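Small Table, Long Day: Collecting Kitchen Examples by Hand

The Zeleke group stopped steering its robot arms by joystick last May. Its examples now come from people holding the gripper themselves, with a camera mounted behind the fingers and a square marker on each one. The markers give the opening width. The camera gives everything else, including the path of the hand.

The gain is speed. An operator steering an arm took 65 seconds to scoop rice from a container and put it in a cooker. With the hand-held tool the same task takes a quarter of that, and the motion is smoother, so fewer recordings are thrown away. 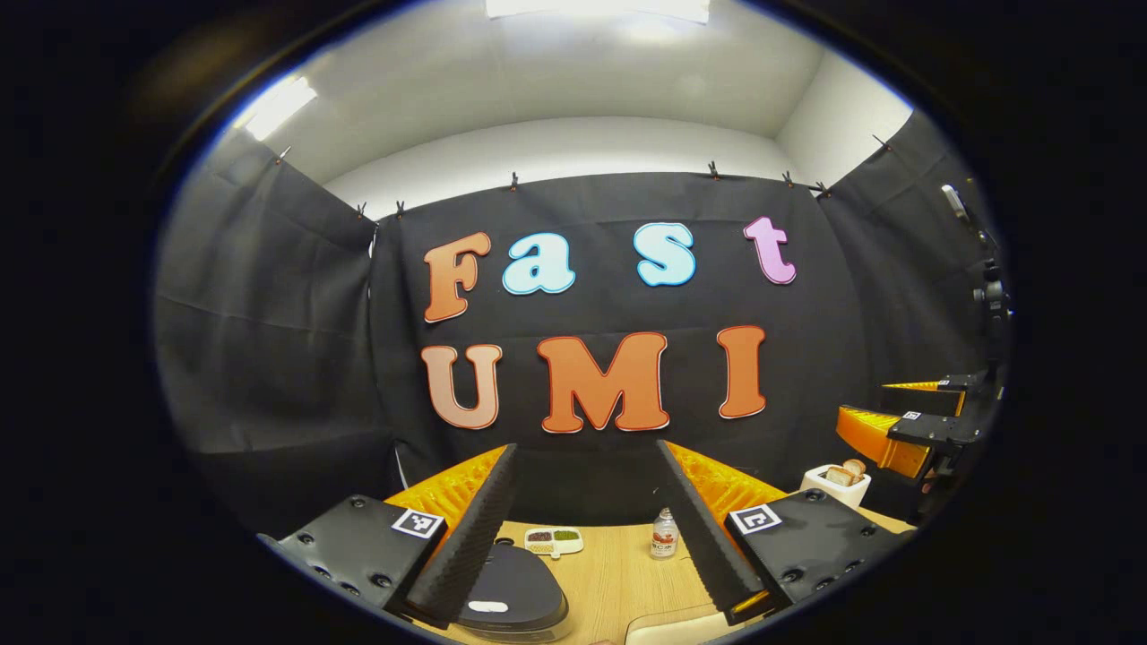

Meron Negussie runs the collection. Her written procedure is short. Each recording starts with the fingers open and ends with them open and clear of the object. The wrist must not turn faster than the tracker can follow. Objects are moved between recordings, because a model trained on one layout learns the layout.

The set for the rice task stands at 2479 recordings, made by 4 operators. Kazuhiro Koyama checks each one for lost tracking and trims idle time at both ends. Most rejects come from the wrist passing too close to the table, where the lens sees little except wood grain. A plain surface gives the tracker few points to hold on to, and position drifts within a second or two.

Grip is the second problem. A thin handle can rotate between the fingers when the blade meets resistance. Operators correct for this without noticing, and the correction ends up in the data. Negussie keeps these recordings. Koyama would prefer to label them separately, and for now they carry a flag that the training code ignores.
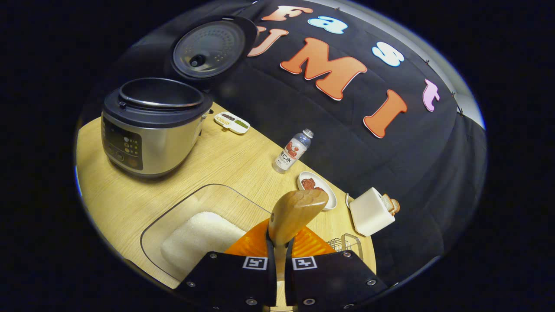
Amanuel Ejigu

Loose grain is harder to score than a solid object. A slice of bread is either in the toaster or out of it. A scoop of rice may be full, half full or mostly spilled, so the reviewers grade it by eye on a scale of three. Agreement between two reviewers is good at the ends of the scale and poor in the middle.

The next round will add a second container shape and a deeper pot. Negussie also wants left-handed operators, whose approach angles are missing from the present set.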